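Recording sessions at Setow: frequently asked questions

For new operators, visiting students and anyone sending us tasks. If your question is missing, write to Myfanwy Maddocks, who looks after the session calendar and will add it here.

What is a session?
One operator, one arm, one task, for a block of 30 minutes. You move the arm by hand with the leader controls and the system stores the joint positions, the gripper opening and the camera views. Each complete attempt is called an episode.

How many episodes do you need for one task?
We ask for 200 before the first training run. Simple tasks such as picking up a block can do with fewer. Tasks where the object may be turned any way round usually need more, and we top them up after looking at where the trained arm goes wrong.

How many do you have so far?
The June release of the Yorath set holds 2,307 episodes over 47 tasks. Episodes still waiting to be checked are left out of that figure.

Do I need experience with robots?
No. Most people are comfortable with the leader controls after one session. Your practice episodes are deleted, so there is no need to be careful with them.

How fast should I move?
At the speed you would use if you were passing somebody a full cup. Very slow episodes are a problem because the arm learns to hesitate. If you need to think, think before you press record.

What if I make a mistake?
It depends on the mistake. If you miss the object and pick it up on a second try, keep the episode and tag it "recovered". Those are useful. If you knock something off the table, touch the emergency stop or forget what the task was, press discard and start again.

Should I put everything back in the same place each time?
No, and this is the most common fault in sets sent to us from outside. If the cup is always in the same spot, the arm learns the spot. Use the placement card in Roltance, our recording program, which gives you a new starting layout before each episode. Objects can be turned as well as moved.

Who writes the task instructions?
Ifor Bevan writes the first version. After that, operators may add their own wording, as long as it describes the same task. "Wipe the board" and "clean the writing off the whiteboard" can both go in. "Tidy up" can't – it could mean several things.

How are the whiteboard tasks set up?
The board lies flat on the table. Write one or more capital letters on it by hand before you start, and change the letters and their positions between episodes. Any handwriting will do. The eraser starts on the board, and it should not always be in the same corner or facing the same way.

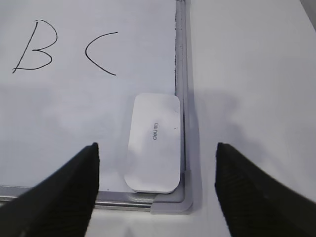 Leave a fair gap between letters if the instruction names only one of them, so that the checker can tell which one was meant to go. For "wipe everything" the letters can be as close as you like. Pen strokes that go over the edge of the board should be cleaned off before recording.

Why do you use the wrist camera as well as the overhead one?
The overhead view is often blocked by the arm at the moment of the grasp. The wrist view shows the fingers and whatever is between them. White objects on a pale table are hard for both cameras, so we record plenty of them on purpose.

Who checks the episodes?
Every episode is watched once by someone other than the operator. The checker marks it as good, recovered or rejected. If two checkers disagree, Ifor decides.

Can I use the data in my own project?
Yes, for research and teaching. Ask Myfanwy for access to the Istelero server and say which tasks you want, as the full set takes a long time to copy. Please name the release you used in anything you publish.

Can I suggest a task?
Yes. Send one sentence describing the task, a list of the objects, and how a checker would know it had been done. We can't take tasks with hot liquids, blades or anything heavier than a bag of sugar.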